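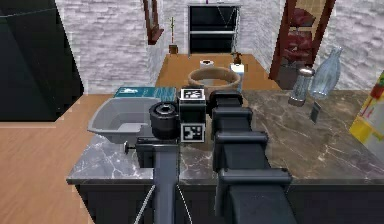

Moltuva Donation Ledger
Fund accounting for public appeals

Moltuva records gifts to a public fund and prints the running total in a form that can be published. It is sold by Sirkico to city finance offices, water districts and relief funds that take money from many banks at once.

What it does

Each bank branch sends its deposit file at the close of business. Moltuva reads the file, matches every deposit to a receipt number and posts it to the fund. Deposits without a donor name are held on a separate list until a clerk clears them. Gifts in foreign currency are posted at the rate entered that morning, and the original amount stays on the record.

Payroll gifts from a company or agency can be entered as one line or as a list of employees. The receipt goes to the employer in the first case and to each employee in the second.

Reports

Daily total by bank
Total by source (individual, company, overseas)
Held deposits
Payments out of the fund, with approval names

Reports export as PDF or CSV. The public total can be posted to a web page at 6 p.m. or released by hand.

Editions

Standard: 2 funds, 3 users, 2000 receipts a month
District: 47 funds, no limit on users or receipts

Both editions include the Vogler file reader for bank formats. Card payments need the Drustutix module, sold separately.

Setup and support

Setup is done remotely. Send a sample deposit file from each bank with your order. Orders placed in February are billed at the start of the new license year.

Sales: Oriana Navarrete
Bank file questions: Vicente Figueroa

Request a quote
Download the data sheet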